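Kolside Launches a T-Shirt Folding Guide for People Who Own a Chair Covered in T-Shirts

Free guide from the Pratton home-goods company covers one garment and takes its time about it

PRATTON – Kolside, maker of drawer dividers, shelf risers and other products bought in January and found again in June, today released The Flat Start, a free guide to folding a T-shirt. It runs to 24 pages. The company is aware that a T-shirt has only so many parts.

The guide is the first release from Kolside's Plain Laundry series and goes with the Brandão drawer insert, which reaches stores in June. Early readers of the draft asked why a company that sells storage would spend this long on what goes into it. Kolside's view is that a drawer insert full of wadded cotton is a box of wadded cotton with walls, and that customers have been writing in to say so.

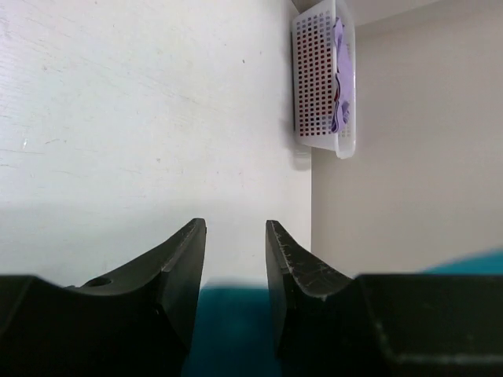

The Flat Start begins with the shirt as most people meet it, in a heap. Earlier folding guides, including two that Kolside published itself and would like back, open with a shirt already smooth, square and facing the right way, which skips the part that people find annoying. The new guide gives its whole first chapter to getting from lump to rectangle. It also sticks to plain, solid-color shirts throughout, like the teal one used here, on the grounds that a cartoon shark across the chest makes it hard to see where a crease is supposed to go.

Before settling on a method, Kolside asked 41 households in and near Pratton to fold a T-shirt the way they normally would. Nearly 50 shirts came back, as some households could not agree on a single approach and sent in more than one. The company has kept the results private at the request of several marriages.

What the survey did show was that trouble starts early. Most folders picked the shirt up by whatever part was closest, shook it once for luck and began folding in midair, against the chest or over a knee. The fold was then blamed for what was really a problem with the spreading.

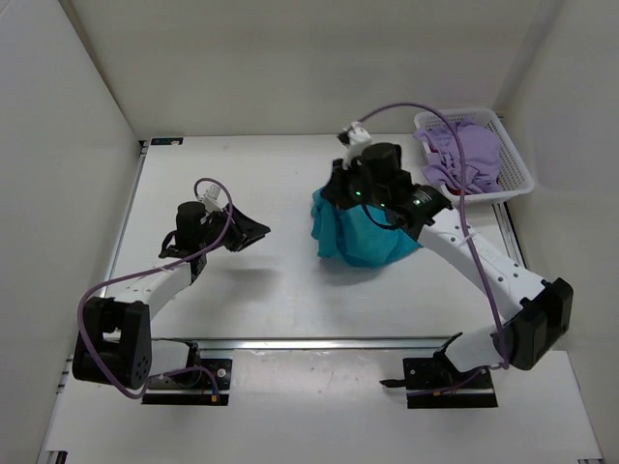 The Kolside method asks for a clear, flat surface bigger than the shirt. A table is good. A bed will do, although beds sink in the middle and tend to have other laundry on them, along with the occasional cat. Find the collar first, work outward to the hem, and smooth with an open hand from the center toward the sides. Only then do the sleeves come in.

Small wrinkles are allowed. The guide is firm on this point and repeats it on several pages, having been written by people who also have to be at work in the morning. A shirt that is mostly flat will fold mostly well, and the drawer will be closed.

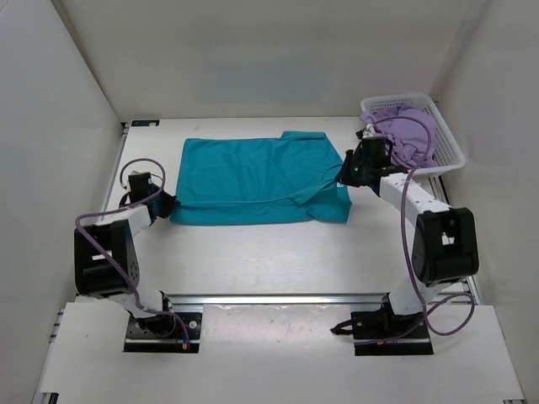 Teal T-shirt spread across a white tabletop, with a sleeve section tucked inward and a few permitted wrinkles.

From there the shirt is folded into 3 sections lengthwise and then brought up from the hem until it fits the compartment. Owners of the Brandão insert will find that the compartments match the finished fold. Owners of other inserts, or of shoeboxes, are told to fold until it fits, and Kolside wishes them well.

A separate chapter deals with the shirt that goes wrong halfway. Kolside recommends starting over, and admits that this is the chapter most likely to be skipped. For readers who have lost track of which side is which, it suggests looking for seams and labels, two features that come with a great many shirts and are rarely thanked. If the stitching wanders off at a slant where it ought to run straight, the shirt is twisted and no amount of patting will fix it. Pick it up, let it hang and lay it down again.
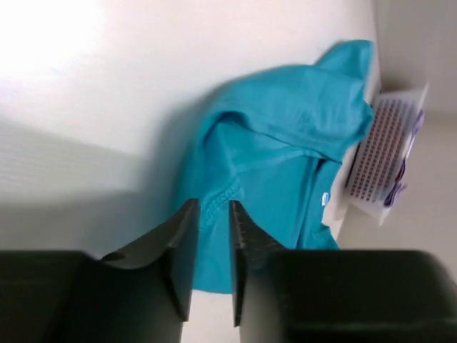
Seams and labels help sort out a bunched shirt. The small white label shows near the right side of this one.

The Flat Start does not cover fitted sheets. Kolside has received a number of requests on the subject and is treating them with the seriousness they deserve, in a folder, unopened. Long sleeves and hooded sweatshirts are planned for the second guide in the series. Socks have been ruled out for now after a difference of opinion in the office.

Availability

The Flat Start is free on the Kolside website and in print at the counter of the company's Pratton store, open until 6 p.m. Printed copies come folded in half. The Brandão drawer insert will be sold in narrow and wide sizes through Kolside and through Stondico home stores.

About Kolside

Kolside designs and sells storage for drawers, closets and the space under the sink. The company is based in Pratton, where its own supply closet is due to be reorganized shortly.

Press contact: Kolside Press Office, Pratton. Review copies of the guide and samples of the Brandão insert are available on request. Please do not send shirts.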